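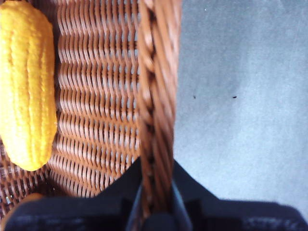

Gripping a basket by its rim is one of the best first real jobs you can give a home-built arm. Blocks and cups are fine for an afternoon, but a rim asks for something more interesting: the fingers have to come down on either side of it and close without dragging the whole thing across the table. Mine is a thick braided one on a brown woven basket, with a toy corn cob inside, and from the wrist camera you get that chunky braid running right down between the two black fingers. When your view looks like this, you're lined up and ready to close.

I built my arm at the Illitton shared workshop over one long, happy winter, and this page covers the rim grip only. If you haven't calibrated your joints yet, do that first and come back!

What you need

A small arm with a two-finger gripper
A wrist camera you can see live on a laptop
A basket with a firm rim (soft fabric bins fold up, save those for later)
Something light to put in it
A matte work surface, plain gray if you have it

Step 1. Set the opening

Open the fingers all the way and measure the gap, then measure your rim at its fattest point. You want at least 20 mm to spare in total. I started with much less and spent an evening bumping the braid with a fingertip. Aitana Bustamante, who has the bench next to mine, finally handed me a pair of calipers and walked off laughing.

Step 2. Find your hover pose

Move the arm by hand until the gripper is 80 mm above the rim, pointing straight down. Turn the wrist so one finger will go inside the basket and the other outside. Now look at the camera feed. The rim should run up the picture as a straight line. If it slants, rotate the wrist a little at a time until it doesn't. Save this pose as "hover".

A round basket only gives you a short straight stretch to work with – pick the side nearest the arm and stay there.

Step 3. Come down slowly

Drop at your slowest speed and keep one hand on the stop button. Watch the inside finger in particular, and leave it plenty of room around whatever you've put in the basket. Stop when the fingertips are well past the braid but still clear of the basket floor, then save that pose as "grip".

Step 4. Close in small steps

This is the fun part. Don't send one big close command. Send 4 small ones and check the motor load after each. On my servos the reading jumps to 685 when both fingers are properly seated, and I use that as my stopping point. Yours will be different, so write it down once you find it.

If the basket slides sideways while you close, one finger is touching before the other. Go back to hover, shift the arm toward the side that touched first, and try again.

Step 5. Lift a little, then wait

Raise the arm just enough to get daylight under the near edge. Hold it and count to ten. A woven rim has some give in it, so it can settle after the lift and the basket may tip. If it stays put, lower it, open up and go back to hover.

Run the whole loop several times before you add any weight. Iñaki Sarmiento suggested thin rubber pads on the fingertips for glossy baskets, and I love them – they're cheap, they peel off, and you can close with less force. Recheck your load number after you fit them.

Next page: carrying the basket from one table to another.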